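We use cookies to make this site work better for you. Accept / Manage settings

Striped cloths on the work table: how to keep them flat and clean

518 shares 4 comments

In our small flat in Gretbridge the kitchen table must also be the work table. For many years I put old newspaper on it, and the ink came on everything. Now I use striped cloth, and I want to tell you how I take care of it.

First, wash a new cloth alone. The dark stripes can give colour in the first wash, and then the light stripes become grey. I wash mine 3 times in cool water before I use it. I do not put softener, it makes the cloth slippery on the table.
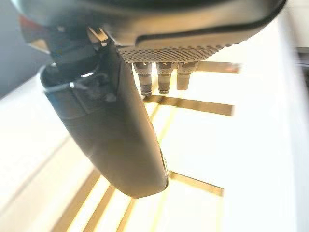
Stripes underneath, good light behind.

The stripes are also useful for work. When I cut paper or fold napkins, I lay the edge along one stripe and I have a straight line without a ruler. For this the cloth must lie well, so pull it from the corners and not from the middle.

If it moves too much, put a piece of rubber mat under it. I bought mine from Vincze, but any thin mat will do. Cut it a little smaller than the cloth.

For grease, rub in a drop of washing-up liquid and wait before you rinse. Candle wax should first become hard, then you lift it with a spoon.

I iron on the back side, always in the direction of the stripes. If you iron across them, the cloth can become crooked and it is difficult to correct.

Comments

tablemouse
I did the cool water thing and the red still came out a bit. Maybe a pinch more patience.

Hobday_K
Does the rubber mat leave marks on varnish?

Reply from the author
On mine no, but I lift it every night so the table can breathe.

pinsandpegs
Using the stripes for cutting is clever, thank you.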